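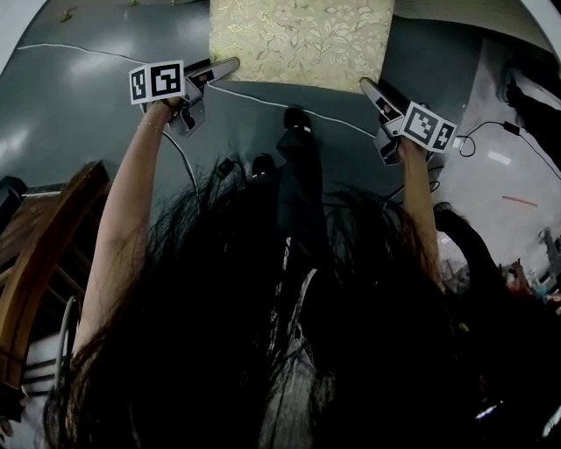
Handheld pair with marker cubes, cable run on the left unit.

Left gripper drops tracking after cable reroute

rcruzado
10 Mar 2022
Two handheld grippers, one marker cube on each, pose taken from the head camera. Right side is stable. Left side loses pose for 8 to 13 frames at a time, mostly when the wrist rolls inward. It started after I rerouted the left cable. Cube screws are tight. Exposure is unchanged from June. Log 513 has the worst of it.

k_kinoshita
Look at the hair before you look at the cable. In your photo it hangs down between the arms and over them. Any strand across a marker border breaks the quad detection. Tie it back and rerun the same log.

rcruzado
Tied back for the second half of 513. Dropouts went down but did not go away.

arai_k
I would go after the cable. The white one runs down from the left gripper into the hair, so the photo doesn't show where it ends up. If it has no slack it will pull on the body at full reach. Leave a service loop and clamp it to the forearm, not the gripper.

k_kinoshita
A pull on the body moves the cube and the jaw together. That gives you a bad grasp, not a lost marker. I don't agree that it explains dropouts.

arai_k
It does if the cube mount flexes. The old Mestix mounts did. Ours read fine on the bench and rocked under load.

ysakamoto
Two separate checks:
1. Unplug the left cable, wave the gripper for 75 seconds, count lost frames.
2. Plug in, same motion, same light.
If the counts match, leave the cable alone and check the cube faces for glare. Also move the long white cable off the floor before anyone walks a task there.

rcruzado
Unplugged: no dropouts. Plugged in: same as before. The mount has play at the base – I can feel it with the cable tight.

arai_k
Shim it and redo the cube-to-jaw calibration afterward.

k_kinoshita
Fine, but keep the hair tied. Your first half was still worse than your second.

rcruzado
Shim is in, loop added. Recalibrating tonight, will post the new log number.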